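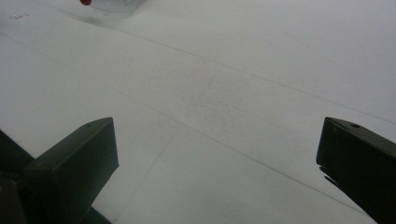

1/12
Fugen. Ich wollte einen kurzen Beitrag schreiben über helle Flächen und Fugen, und jetzt wird es doch ein Thread. Deutsch ist nicht meine erste Sprache, bitte entschuldigen Sie Fehler bei den Fachwörtern. Korrekturen nehme ich gern an.

2/12
Sie sehen eine weißgraue Fläche mit feinen grauen Linien. Bei solchen Linien frage ich immer zuerst: Ist es eine Fuge, ein Strich oder ein Kratzer? Auf dem Foto kann ich es nicht sicher entscheiden. Für mich sehen sie wie Fugen aus, aber gezeichnete Hilfslinien wären auch möglich.

3/12
Zu Hause mache ich eine einfache Probe mit dem Fingernagel. Ich ziehe ihn langsam quer über die Linie. Bleibt er ein wenig hängen, ist es eine Fuge oder ein Kratzer. Spüre ich gar nichts, ist es meistens Bleistift oder ein Schatten. Bei einer neuen Arbeitsfläche mache ich das an mehreren Stellen.

4/12
Ich habe seit September selbst einen hellen Arbeitstisch, aus zwei Platten zusammengesetzt, 200 cm lang. Vorher hatte ich immer dunkle Tische. Auf dem dunklen Tisch habe ich den Staub gesehen, auf dem hellen sehe ich alles andere: Kaffee, Bleistift, Klebstoff, die Farbe von der Zeitung.

5/12
Zum Reinigen nehme ich zuerst ein trockenes Tuch, dann ein feuchtes mit sehr wenig Spülmittel. Dann noch einmal trocken, und zwar entlang der Fuge und nicht quer. Wenn man quer wischt, schiebt man die Krümel in den Spalt hinein. Das habe ich leider erst nach einigen Wochen verstanden.

6/12
Für Krümel, die schon in der Fuge sind, benutze ich eine weiche Zahnbürste. Bitte kein Messer! Mit dem Messer habe ich an meinem alten Tisch die Kante beschädigt, und an dieser Stelle wurde es danach immer wieder schmutzig.

7/12
Bleistift geht bei mir mit einem weißen Radiergummi gut weg. Man muss nur vorsichtig sein, wenn die Fläche matt ist. Ich habe einmal zu stark gerieben, und jetzt gibt es dort einen kleinen glänzenden Fleck. Von oben sieht man ihn kaum, aber von der Seite am Fenster sehr deutlich.

8/12
Manche hellen Flächen haben eine leichte Körnung, ein bisschen wolkig. Ich mag das lieber als ganz glatt. Die Augen werden weniger müde, und ein kleiner Fleck fällt nicht sofort auf. Der Nachteil ist, dass man beim Putzen auch nicht sofort sieht, ob man fertig ist. Ich kontrolliere mit der flachen Hand.

9/12
Jemand hat mich am Mittwoch gefragt, welches Mittel ich kaufe. Ich benutze den Reiniger von Plero, weil er keinen starken Geruch hat. Den von Beno habe ich auch probiert, er machte auf meinem Tisch leichte Streifen. Das kann aber an unserem Wasser liegen, es hat hier viel Kalk.

10/12
Soll man Fugen füllen? Bei meinem Tisch habe ich es nicht gemacht. Ich will die Platten noch auseinandernehmen können, wenn ich umziehe. Der Spalt ist schmal und stört mich nur beim Schreiben auf einem einzelnen Blatt Papier. Dann lege ich eine dünne Pappe unter, 42 cm breit, und der Stift läuft ruhig.

11/12
Wenn Sie doch Hilfslinien auf einen hellen Tisch zeichnen möchten, zum Beispiel für den Zuschnitt von Stoff: Ich nehme einen harten Bleistift und drücke fast nicht. Probieren Sie es vorher an einer Ecke aus, die man nicht sieht. Kugelschreiber würde ich nie mehr nehmen, von diesem Versuch habe ich noch einen blauen Strich von 7 cm neben der Lampe.

12/12
Eine Frage habe ich selbst noch. Wie nennt man auf Deutsch die Stelle, wo zwei Platten zusammenkommen, wenn fast kein Abstand da ist? Im Baumarkt sagte man mir „Stoß“, im Wörterbuch fand ich „Fuge“ und „Naht“. Welches Wort benutzen Sie? Ich lese alle Antworten, aber erst heute Abend nach 20 Uhr.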